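Scoop (utensil)

2 min read

A scoop is a short-handled tool for moving loose stuff like flour, rice or pet food, and I've been collecting them since Pilar Medina gave me my first 3 at a swap in Brirholm. Most have a squared or rounded mouth. The squared ones get into corners, so I reach for those first!

Plastic took over from tin in most kitchens I know (mine included), and ribbed handles are my favorite, wet hands and all.
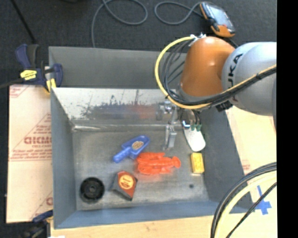 Sizes are a mess, by the way. My "one cup" scoop from Lucero holds closer to a cup and a half, so I level it with a knife and check it on the scale.

We use cookies to improve your visit. Accept | Settings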